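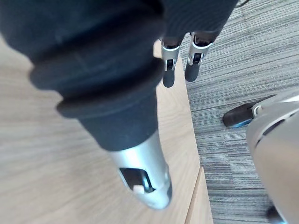
El frío que llega tarde

La conservación de la cosecha en pequeñas explotaciones hortícolas depende de las primeras horas, y es ahí donde fallan casi todos los proyectos de cámaras frigoríficas rurales

27-04-2023

Un tomate recogido al mediodía entra en la caja con la temperatura del campo. A partir de ese momento respira, consume azúcares, pierde agua y genera calor propio. La velocidad de ese proceso se duplica, y en algunas especies se triplica, por cada diez grados de aumento. La cámara frigorífica que lo espera a dos horas de camino no corrige lo que ya ha ocurrido.

El principio figura en cualquier manual de poscosecha. En la práctica, la inversión se ha concentrado durante años en el almacenamiento y muy poco en el preenfriamiento, la operación que extrae el calor de campo antes de que el producto entre en la cámara. Son tareas distintas y exigen equipos distintos. Una cámara se dimensiona para mantener una temperatura; un preenfriador, para bajarla deprisa, con una potencia por kilogramo varias veces superior.

La cooperativa de Gachanja reúne a 206 productores de judía verde, col rizada, tomate y pimiento en una zona de laderas con una sola carretera asfaltada. Su primera cámara, instalada sin sala de preenfriamiento, recibía el producto tal como venía de la parcela. Los registros del primer año muestran el resultado: el aire alcanzaba la consigna por la mañana, subía con la primera entrega y no volvía a ella hasta bien entrada la noche. El compresor trabajaba sin pausa durante la tarde. Los productos que llevaban días dentro se recalentaban con cada apertura de puerta, y la condensación sobre las hojas favorecía la podredumbre blanda.

«La avería que nos comunicaban era siempre la misma: el equipo no enfría», explica Atieno Mutiso, ingeniera térmica responsable de la revisión. «El equipo enfriaba según su placa. Le estaban pidiendo otro trabajo.»

La solución adoptada fue aire forzado. Las cajas se apilan en dos filas paralelas, con un pasillo central cubierto por una lona, y un ventilador aspira desde ese pasillo. La depresión obliga al aire frío a atravesar las cajas en lugar de rodearlas. El diseño de la caja pasa entonces a ser determinante: con una superficie de ventilación lateral escasa, la caída de presión se dispara y el caudal se reduce a una fracción del previsto. Las cajas que usaba la cooperativa tenían ranuras en el fondo y paredes casi ciegas. Hubo que sustituir 800.

El cambio de cajas costó más que el ventilador. También abrió una discusión que el proyecto no había contemplado. Los transportistas cobraban por caja y el nuevo modelo, de la casa Podinell, cargaba menos producto. Wafula Rotich, que coordina las entregas, tuvo que renegociar la tarifa ruta por ruta y pasar a un precio por peso. Dos rutas tardaron una temporada en aceptarlo.

Con la nueva disposición, el tiempo de siete octavos —el necesario para eliminar siete octavas partes de la diferencia entre la temperatura inicial del producto y la del aire— bajó de toda una noche a menos de tres horas en la judía verde. En la col rizada la mejora fue menor. Las hojas, apretadas en manojos, ofrecen mucha resistencia al paso del aire y pierden agua con facilidad, de modo que un caudal alto las enfría y a la vez las marchita. Para ellas se mantiene un ciclo más lento y se humedece el suelo de la sala antes de cargar.

El tomate plantea otro problema. Por debajo de doce o trece grados, el fruto verde maduro sufre daño por frío: maduración irregular, picado superficial, pérdida de aroma. El pimiento tolera algo menos de temperatura, y la col rizada pide valores próximos a cero. Una sola cámara para todo obliga a un compromiso que perjudica a cada especie en distinta medida. Mercy Tanui, técnica de poscosecha, defiende dividir el volumen con un tabique aislado aunque se pierda capacidad útil. «Una cámara llena a la temperatura equivocada almacena mermas», afirma.

El suministro eléctrico condiciona el resto. En Ternside, otra cooperativa de la misma comarca, se optó por acumulación en hielo: un depósito de 400 litros se congela durante las horas de sol con paneles fotovoltaicos y cede el frío por la tarde, cuando coinciden la llegada del producto y la caída de la producción solar. El sistema evita un banco de baterías de gran tamaño, pero no alcanza temperaturas del aire cercanas a cero sin recurrir a salmuera, y el intercambiador de Vonier instalado allí requiere limpieza frecuente por la dureza del agua. Kheri Mwakyusa, encargado del mantenimiento, ha pasado de una limpieza por trimestre a una mensual.

Quedan las medidas que no consumen energía. Cosechar antes de las nueve reduce la carga térmica más que cualquier mejora del evaporador. Una cubierta de malla sobre el punto de acopio, con ventilación por los cuatro lados, evita que la caja superior gane varios grados mientras espera al camión. La lona de plástico negro, todavía frecuente, produce el efecto contrario.

Halima Koech cultiva pimiento en una parcela orientada al este y adelantó la recolección al amanecer en octubre. Su porcentaje de rechazo en la clasificación bajó desde la primera semana. El cambio le supuso contratar a una segunda persona, ya que antes recogía sola a lo largo del día, y el margen adicional cubre ese jornal en los meses de precio alto. En los de precio bajo, no.

La cooperativa de Gachanja paga ahora un pequeño suplemento por entrega temprana. La temperatura de la pulpa se mide en recepción con un termómetro de sonda, en una caja del centro del palé, y se anota junto al peso. El suplemento se revisará al cierre de la campaña.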